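# Red shorts with white striped trim - safe to leave on a gray sofa while folding?

**Ju-won Hong**

I fold laundry on the sofa because the table in our apartment is too small. The sofa is a woven gray fabric, seat covers not removable. Last month a red towel left a faint pink mark on the arm, so I am now cautious about anything red.

The items in question are red sportswear bought for a club season. They have been washed 2 times at a cool setting with nothing else in the load.
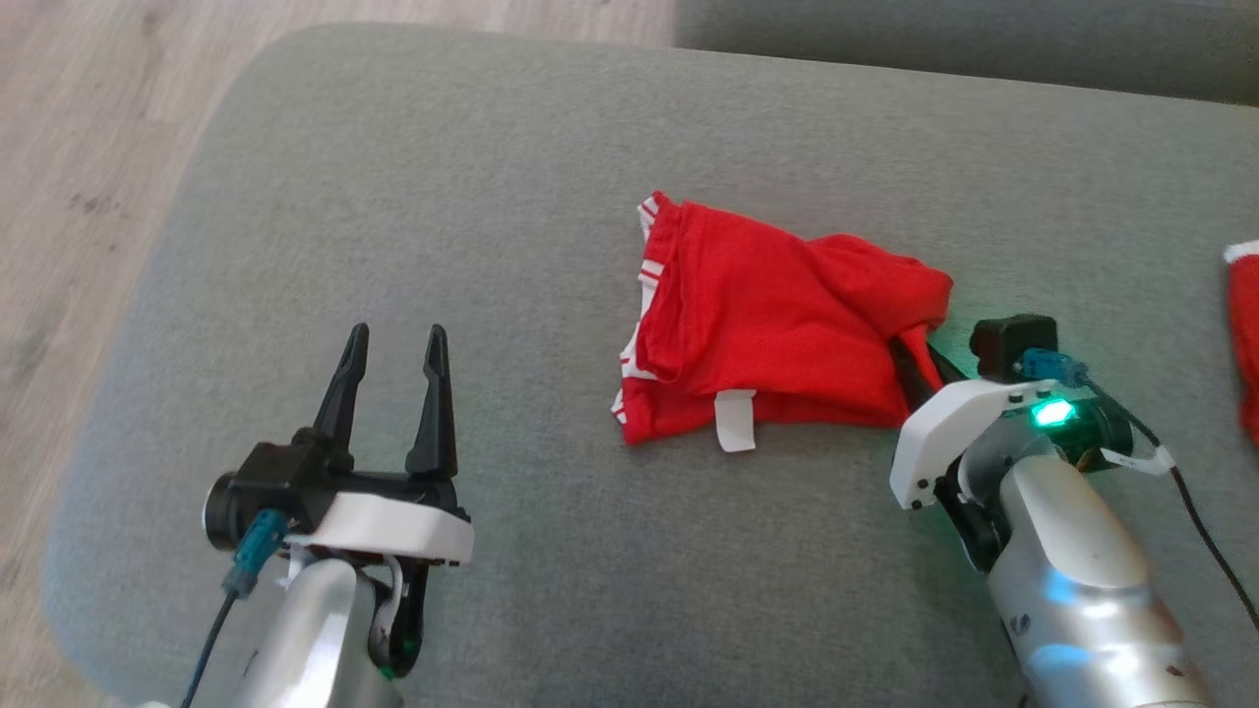

*Red garment on the seat cushion, tag side down toward the front.*

I would like to know whether dry red fabric can transfer to upholstery, and whether there is a way to fold these so the white trim stays on the outside without creasing. The drawstring side always bunches up on mine.

---

**Usa Thammasiri**

Dry transfer is possible but needs pressure and rubbing. Folding for a few minutes is low risk. Sitting on the pile is a different matter.

Test before you decide:

1. Dampen a white cotton cloth and wring it out.
2. Press it on an inside seam of the garment and rub 20 strokes.
3. Look at the cloth in daylight.

If there is color on the cloth, wash the item alone again and repeat. If the cloth is clean, do the same with a dry cloth on the arm where you had the towel mark - you may still be lifting residue from that.

Check the tag for fiber content. Polyester usually holds its dye better than cotton, but a blend can go either way.

For the fold: lay the shorts flat, pull the waistband straight from both sides, fold one leg over the other, then bring the hem up to the waistband. Tuck the drawstring inside first. The trim ends up along the outer edge.

---

**Henrique Baptista**

just put a sheet down. I have done it that way for years on a cream sofa, no marks

---

**Ratree Nuchit**

Agree with the rub test. One addition: let the garments air for 24 hours after washing before you stack them. Waistbands stay damp longer than the legs, and damp elastic casing is where I have seen color move. An old pillowcase under the pile is enough, a full sheet isn't needed.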